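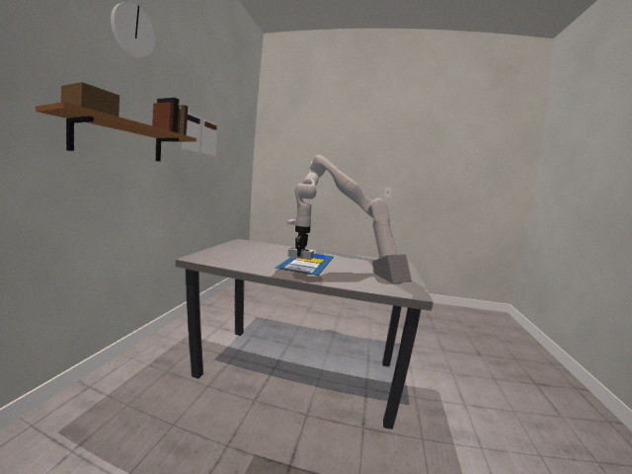
Detex update. The motion planner now runs the whole block transfer in simulation without hand-tuned waypoints. Nearly 316 runs so far.

12 replies · 9 shares 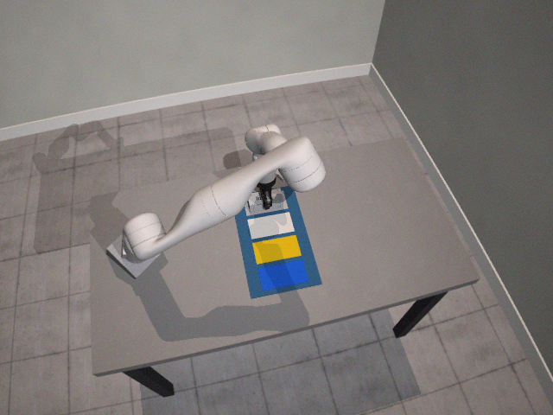 Millomico – December

Cycle time is fine. Grasp approach is the weak part: the planner keeps the wrist too low on the way in. I raised the pre-grasp pose and replanned from there.

2 shares
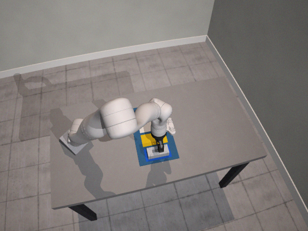 Run 204 still fails a collision check on the elbow. Same seed, same joint limits – so it goes in the regression set. Config is in the Jeltov branch.

Comments (2)

Which IK solver?

Try a bigger margin on the elbow link. Worked for us at Sjöberg.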